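Lista: taller-compartido
De: Imogen Bellamy
Fecha: 26 de octubre de 2026
Asunto: Re: Brazo sobre la cocinita: ¿cambio la base o el cable?

Hola a todos, y perdonad la tardanza, que he tenido una semana de locos y quería contestar con calma y no a trozos desde el móvil.

Lo primero, gracias por las ideas de la otra vez. He vuelto a ponerme con Plindonov (sí, el nombre se queda, ya está escrito en la caja de los tornillos) y con la cocinita de juguete, la de los azulejos blancos y la espátula y la cuchara de madera colgadas. Os dejo tres vistas de cómo está montado todo y luego voy punto por punto. 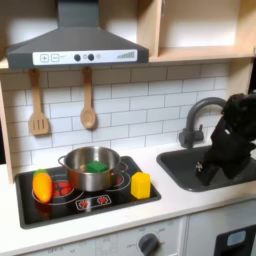
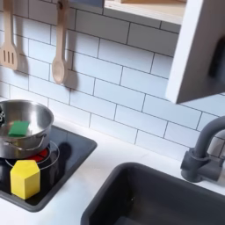
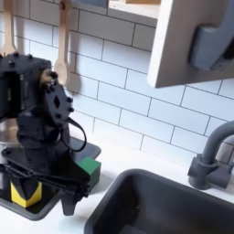

El que me hizo pensar de verdad fue el mensaje de Sowerby, que copio aquí porque veo que a algunos no os llegó:

> Imogen, antes de volver a imprimir nada yo miraría el recorrido del cable.
> A mí me pasó algo parecido con el brazo del torno pequeño: pensaba que
> perdía pasos por el peso de la pinza y era el conector, que cedía un poco
> cada vez que la muñeca giraba del todo. Deja una curva generosa, sujétala
> en dos puntos y repite la misma prueba sin tocar nada más. Si sigue
> fallando, entonces sí, la base. ¿Y cuánto pesa lo que levantas? Porque con
> los bloques de madera no deberías tener problemas, pero con una olla de
> metal ya no pondría la mano en el fuego.
>
> Un abrazo,
> Sowerby

Pues tenías bastante razón, Sowerby. Alargué el cable, le dejé la curva y el brazo dejó de dar aquel tirón tan feo al bajar hacia el fregadero. Hice 41 intentos seguidos de coger un bloque de la placa y soltarlo en la pila, con la misma velocidad de siempre, y solo fallaron 4. Antes de cambiarlo no pasaba de la mitad, así que esa noche me fui a casa la mar de contenta.

Los fallos que quedan son todos con el bloque amarillo. El cubo verde es agradecido: tiene caras paralelas y los dedos se apoyan bien, entre por donde entre. El amarillo, en cambio, si la pinza llega un poco girada lo agarra por una arista, y al subir se escurre y vuelve a caer en la placa. He probado a pegar una tira de goma fina en la cara interior de los dedos y mejora algo, aunque se despega con una facilidad desesperante. Si alguien conoce un adhesivo que aguante sobre piezas impresas, que me lo cuente, por favor. El que compré en Clarkura huele a rayos y no pega nada.

En cuanto al peso, la pinza con sus tornillos da 214 gramos en la balanza de la cocina (la de verdad, la de hacer bizcochos). La olla no la levanto todavía, ni pienso hacerlo hasta que revise el servo del hombro — me da pánico que se venga todo abajo encima del grifo. De momento me conformo con sacar cosas de dentro, que ya tiene su miga: hay que entrar recto desde arriba, y mi programa se empeña en llegar en diagonal para ahorrar camino. He metido un punto intermedio por encima del borde y ahora tarda más, pero llega sin rozar.

La base la he dejado como estaba. En junio la habría cambiado entera sin pensármelo dos veces, pero imprimirla se come casi un rollo y prefiero gastarlo en unos dedos nuevos, un poco más anchos y con una ranura para encajar la goma en vez de pegarla. El dibujo lo tengo medio hecho. Si Trilletti sigue teniendo libre la impresora grande, me apunto para cuando os venga bien, que la mía deja las esquinas levantadas.

Y una pregunta para quien entienda de esto más que yo: ¿vosotros ponéis el cero del brazo con un tope mecánico o lo hacéis a ojo con una marca? Yo voy con una rayita de rotulador, y sospecho que parte del giro con el que llego al bloque amarillo viene de ahí.

Un abrazo grande y gracias por la paciencia,
Imogen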